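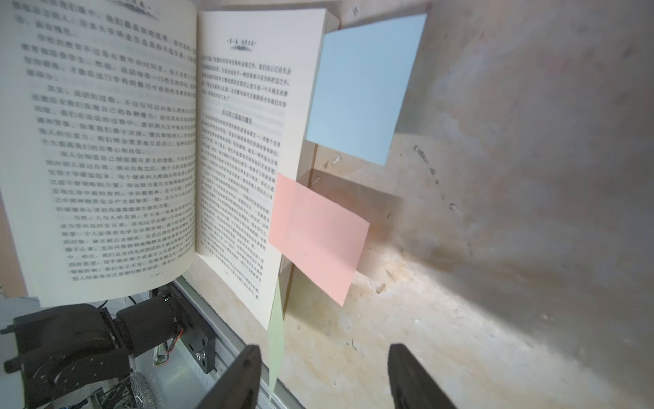 Week 7 notes -- visit to the Hoekstra lab, July 13, 2026

Dexter Maglaya ran the demonstration and took questions afterward. The task was book handling with two arms, and he spent most of the hour on why paper is hard. A page bends under its own weight, and the camera at the wrist sees it at a steep angle. On the open paperback, the sticky notes (blue, pink and green) overlap the page edge and the cover, so the edge has to be found from partial views. Keep this in mind for problem 2.

Terms to know:

- **wrist camera** -- moves with the gripper
- **occlusion** -- one object hiding part of another
- **compliance** -- how much a part gives when pushed

Read section 6 of the Clumel manual. Send visit reports to Nestor Bautista, one page, no cover sheet.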